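The wardrobe that would not open

I have spent most of July on a wardrobe that doesn't exist. It lives in a simulated bedroom, it has a nice wood grain, and for 26 evenings a two-armed robot called Henare has been failing to do anything useful to its door.

Henare is my spare-room project, built in a simulator called Brendska. No metal is involved, which I had taken to mean no maintenance. Then I moved the wrist camera mount after a model update and everything downstream of it went off by 5 millimetres.
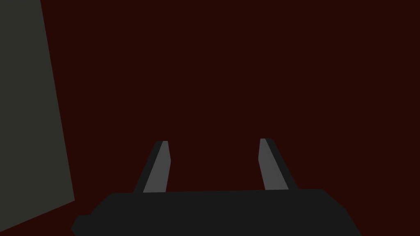
Squaring up the wrist view

First job is always the wrist. Jaws open, nothing in them, and check that both fingers come up evenly from the palm. I was getting one tip a shade higher than the other and blamed the finger model for two nights. It was a rotation I had typed into the mount myself, in degrees, in a box that wanted radians. Brendska accepted it without a murmur.

Getting to the knob

With the wrist sorted I went back to the reach. The knob is small, round and white, and the right arm has to come at it from low down while the left keeps out of the way.
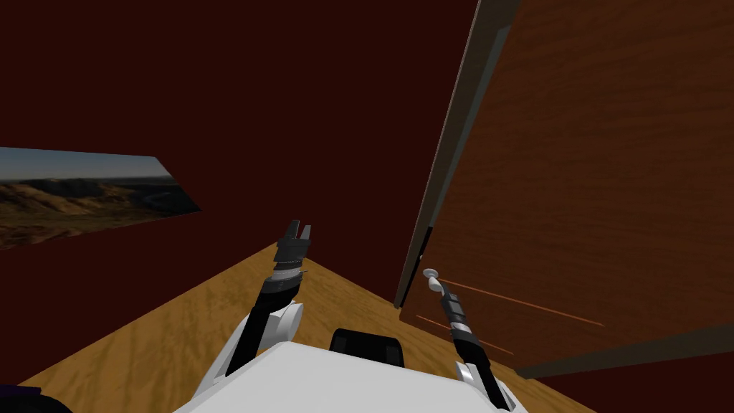
Right gripper beside the knob, left one up in the air.

The trick was to park the left arm properly. I had it at a home pose borrowed from an older project, Zuren, whose arms were shorter, and the planner spent half its time worrying about an elbow. A new park pose cut the planning failures from 542 in an overnight batch to something I could read over a cup of tea. 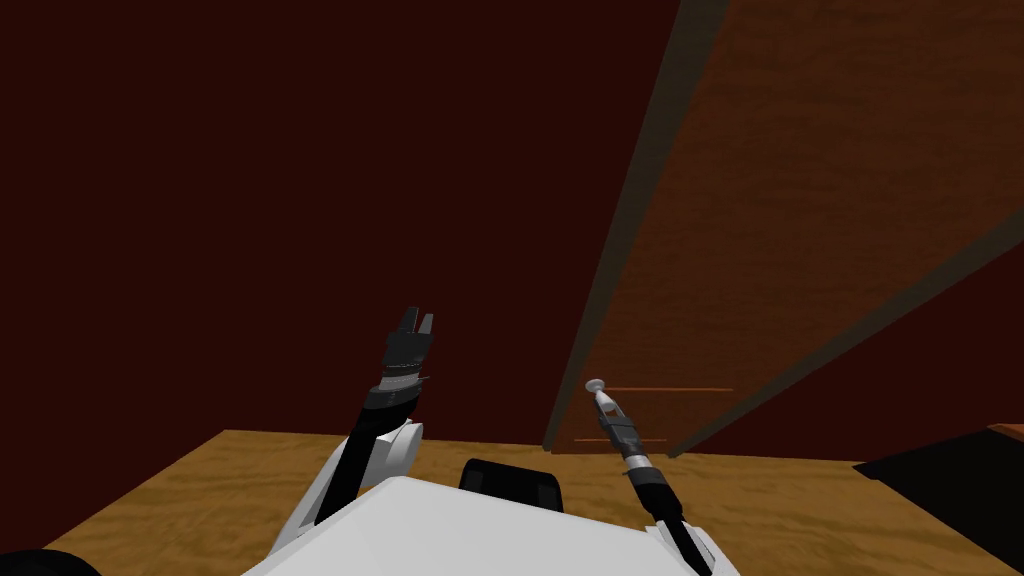
After that came contact settings, which I dislike. Too stiff and the door twitches like a startled horse. Too soft and the fingers sink into it. I ended up at 500 on the stiffness, a number chosen by trying the ones either side of it and swearing.

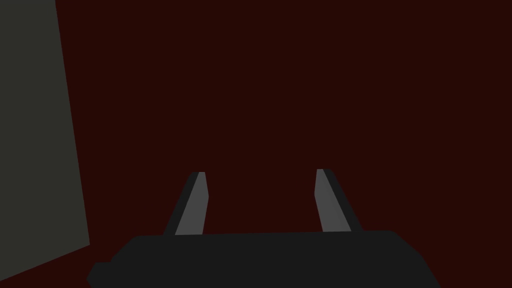

I also now save the mount file under a new name every time I touch it, a habit I recommend to everyone and have kept up for nearly a week. The wrist check gets run again after any change, even the ones that couldn't possibly affect it. Those are usually the ones.

Next on the list is the joint limits on the left shoulder, which came over from Zuren too. A reader in Senden has asked for the park pose, so I'll post it once I've tidied out the comments.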